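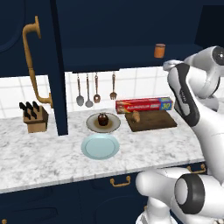

Oviver's kitchen scene pack for robot arms came out in August, and Garnadus has been running it for long enough now to say something useful about it. The pack is software only. You get a set of simulated kitchens, a library of objects to put in them, and a task editor. You bring your own arm model or use the one that ships with the pack.

Gonçalo Abreu set it up for the manipulation group at Garnadus. The install took him most of a Monday, and a good part of that went to a driver mismatch on one of the older workstations. On the newer machines he had a kitchen loaded and an arm moving in it before lunch. The manual covers the install well enough, but it skips the step where you point the pack at your own folder of robot files. Support answered his email the same afternoon with the missing line, and they say it will be in the next version of the manual.

The standard license includes 13 kitchens. They differ in layout, cabinet color, counter material and lighting. The one shown is a navy kitchen with a white marble counter and brass pulls, with a white arm at the right-hand side. The task the group has been using there is a simple one: pick up the chocolate cake from its plate and set it on the light blue plate in front. The plates nearly touch, so the distance is short, but the arm has to come in over the rim of one and let go above the other without bumping either.

Everything else on the counter is there as clutter, and the editor lets you turn it up or down. Knife block, foil box, cutting board and the rest can be swapped, shifted or removed between runs. At the lowest setting you get the task objects and bare counter. At the highest the arm often has no clean path, and the pack flags those layouts so you can throw them out. The group found the middle settings the most useful.

The object library holds roughly 3,000 items. Rigid objects behave well. Plates, boxes and boards sit flat and stay put when they should, and contact with the gripper fingers is steady. Food is weaker. The cake is treated as a single solid piece, so it won't squash or crumb, and the sauce around it is surface color only. If your work depends on soft or sticky things, this pack won't help you yet. Oviver lists soft objects as planned but gives no date.

Speed is fine. A batch of 80 cake runs finishes overnight on one workstation with full rendering on. With rendering turned down it goes a good deal faster, though shadows and highlights suffer, and anyone training on camera images will want them left on. Žydrūnas Kazlauskienė, who looks after the group's test runs, keeps full rendering for anything with glossy surfaces. "The dark cabinets and the white arm both pick up reflections," she said. "A policy that has only seen flat color gets confused by that later."

She had two complaints. The replay viewer can't step backward, so if you miss the moment a grasp slips you have to start the clip again. And the success check for placing tasks is too generous out of the box. An item resting half on the rim still counts as placed. You can tighten the margin in the task file, and she recommends doing it before the first batch. The group had to rescore 22 runs because they found this out late.

The Žukauskas add-on, sold separately, brings in drawers and doors that open and close. Garnadus had it on trial. Drawers work well once the handle grasp is tuned. Doors were less reliable, with hinges that sometimes sprang back after the arm released them. Unless drawers are central to what you do, the standard pack is enough to start with.

Licenses are per workstation, paid yearly, and there is a lower rate for schools. Oviver doesn't sell directly in this region. Orders go through Iltley, who can also set up a trial with three of the kitchens unlocked. The trial has the full task editor and doesn't put a mark on rendered images. You do need to give a work or school email to get it.

Gonçalo has put his install notes and the corrected task file for plate-to-plate placing on the group's shared drive. Members who want the files but don't have access to the drive can ask him for a copy.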